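My grandmother kept every letter anyone ever sent her, and when she passed they came to me in three hatboxes that smelled like lavender and old rubber bands. I put off opening them until July, when the house was quiet and I'd run out of excuses (and closets, if I'm being truthful!).

Pale wood, both times. 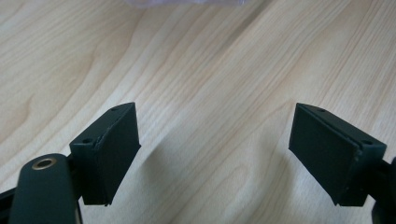
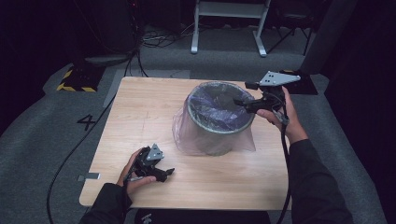 I started with the smallest box, figuring it would be an evening's work with a pot of tea. Well, it took me 12 evenings, and I still haven't touched the other two. You pick one up meaning only to check the postmark, and then it's past eleven and you're deep in somebody's gallbladder trouble.

The best ones by far are from Remedios Lagman, who roomed with Grandma before either of them was married and who wrote to her for the rest of her life. She numbered her letters in the top corner, and the last one I have says 233. She wrote the way I imagine she talked, with the weather first, then the price of eggs, then some enormous piece of news squeezed up the margin because she'd run out of paper. Her engagement is in a margin! So is the move to Sarmiento Street, with a little arrow pointing to the back of the page, where there is nothing at all.

I've been sorting by sender and then by year, with plain envelopes and a soft pencil. My cousin wants me to scan everything, and I will, but for now I like having the paper in my hands. If anyone reading this has a good way to flatten a letter that's been folded in eighths for sixty years, please leave me a comment. I tried the big dictionary and it mostly just sprang back.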